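Todside Building Services Newsletter, 23 Jan 2022

Dryer vent inspections

Vent inspections at the Lestgate units begin in March. Lorena Lagos will post the schedule in each lobby. Each visit takes 50 minutes. The dryer must be unplugged and moved 2 feet from the wall before the technician arrives.

Lint screens should be cleaned after every load. A screen coated with fabric softener residue should be washed with dish soap and a soft brush, then air dried. 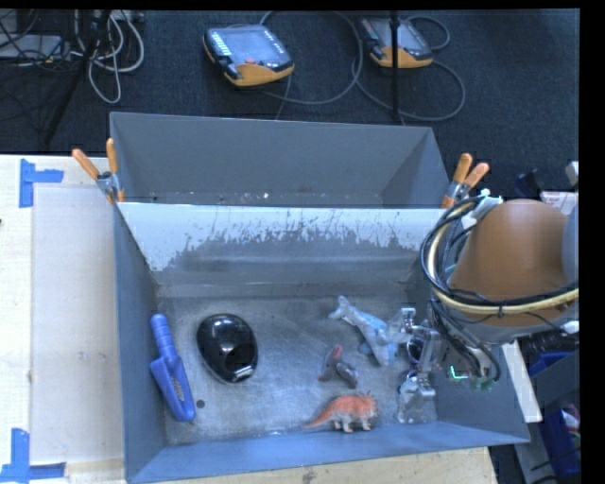
Flexible duct replacement

White vinyl duct is no longer accepted in any unit. Replace it with rigid metal duct, 4 inches in diameter, and seal the joints with foil tape. Do not use screws, which catch lint. Runs longer than 8 feet with more than one elbow will be measured for airflow during the visit.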